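Paid work: teach our robots household tasks by hand (Nultdale, part time)

Drisgate Robotics is looking for 8 people to record demonstrations with a hand-held gripper, starting in April

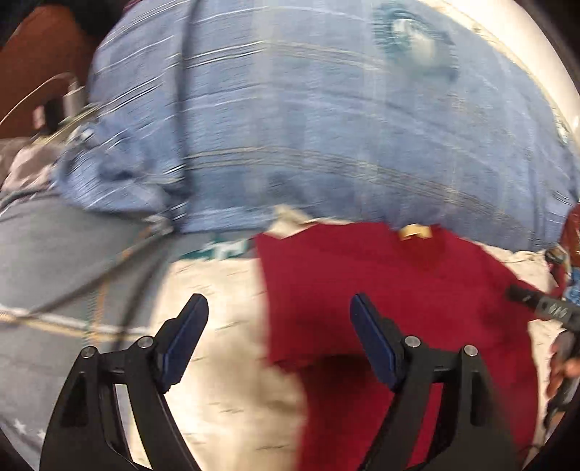 The job is to do ordinary housework slowly and well, but with a gripper in place of your fingers. You hold the tool, you pick up the towel or the shirt with it, you fold it, you put it on the pile. The camera on the tool records what the gripper sees, and our software learns from the recording how a robot arm should do the same. We work mostly with cloth this season, because cloth is still difficult for our arms.

You do not need to know programming. Three of our best demonstrators came from a hotel laundry, a flower shop and a school kitchen. What we need is a calm hand and patience for doing a similar motion many times in one afternoon.

What you will do

You will work in your own home for most of the hours, and one day each week in our rooms on Bundham Street. At home you record folding, sorting and clearing, with your own textiles and on your own furniture. We do not ask you to tidy before. A bed with clothes on it is good material for us, and we would like to have many different beds.

In our rooms you will also use the remote-control station, which we call Xolalpa. There you sit on a chair, hold two handles, and the arms on the table follow your hands. Most people need two or three sessions before it feels natural. During these sessions you are paid the same as later.

A normal shift is four hours with a break of 20 minutes. One demonstration takes between half a minute and three minutes. After each one you press the button on the tool and say with one word if it went well. Please say also when it went badly – we keep the failed ones in a separate folder and they are useful.

The whole collection has a target of more than 1,000 demonstrations per person until the end of the project. In the last project 59 people applied and we answered all of them, so please write also if you are not sure.

What we ask from you

You are 18 or older and may legally work here. You can stand for longer periods and bend over a low surface. The tool must be lifted again and again, so if you have problems with the wrist or shoulder, please speak with us first and we look together if the remote-control station is better for you. Left-handed people are very welcome, we have too few recordings from them.

You understand simple written instructions in English. Perfect English is not necessary. Mine is also not perfect.

You have a table or a bed where you can work undisturbed, and the other people in your household agree to the recordings. The camera sees widely, so parts of the room and your free hand will often be in the recording. Before the first shift you get a paper which explains what we keep, for how long, and how you can have a recording deleted. Read it in peace and ask.

What we offer

You receive 600 dollars per month for a contract of ten hours a week, paid on the last working day. Training hours count as working hours. We bring the tool, the charger and a spare set of finger pads to your door and pick them up again at the end. Travel to Bundham Street is paid against the ticket. You can choose mornings, afternoons or evenings, and whoever prefers Sunday can have Sunday.

The contract is for five months. Two of the places can be extended after that, when we begin with kitchen tasks.

How to apply

Write a short message to Gerardo Caputo, who coordinates the demonstrations, through the contact form of this page. Choose "Demonstrators Nultdale" as the subject. Tell us which hand you use, which hours are possible for you, and if you have done some work with your hands before, paid or unpaid. A resume is welcome but you do not have to make one for us. No photos, please.

We invite suitable people to a trial of one hour. You will fold a few things with the gripper and try the handles. The trial is paid also, and you will hear from us within one week after it, in both cases.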